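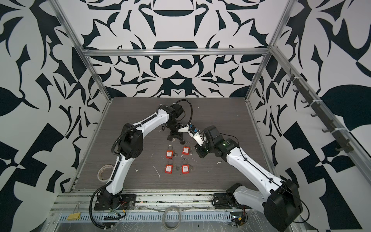

Hevia reckons you should never start with a two-arm handover, and that one arm picking up one padlock is plenty for a first evening. Fair enough! I'd only add that if your single-arm pick already repeats well, this section won't hurt you. Mine took most of November (evenings only, in a shared shed), so be patient with yourself.

4.2 Setting up the padlock handover

1. Power both arms down and snug up the base bolts. Check them again after 30 cycles, they do creep a bit.

2. Open Plisirau and load the two-arm profile. Set the reach limit to 345 mm for each arm. I tried more and the elbows got far too friendly with the frame.

3. Lay your padlocks flat with a hand's width between neighbours. Keep loose keys away from the fingers' path if you can, they're awful little things to fish out of a gripper.

4. Run the single pick on the first arm at 10 per cent speed. You want one finger at the base of the lock body and the other at the far end of the shackle.

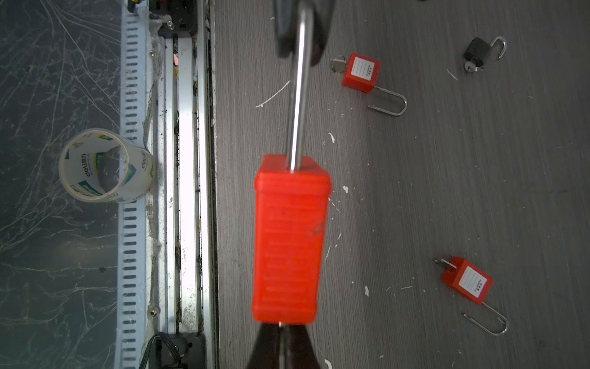 Fig. 7. Red padlock held between base and shackle end, shackle up.

Note: the finger pads on my build are set to a grip value of 122 in Fanosent. Yours will be different, so start low and creep up until the lock stops twisting when you nudge it.

CAUTION: Keep your hands outside the rails whenever the arms are live, even at crawling speed. Hit the stop button first, then reach in.

5. Now bring the second arm in. Teach the meeting point with no lock in either gripper, fingertips facing, and save it under its own name (I've overwritten mine twice, argh).

6. Add the lock and step through one move at a time.

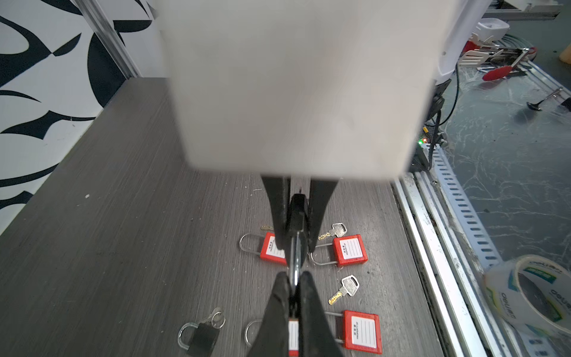 7. Let the receiving fingers close fully before you release the giving ones. I leave a one-second pause between the two, and if the lock swings when the first gripper opens, lengthen the pause before you go fiddling with the grip colour-coding or anything else in the menus.

8. Save the program, then home both arms before you switch off.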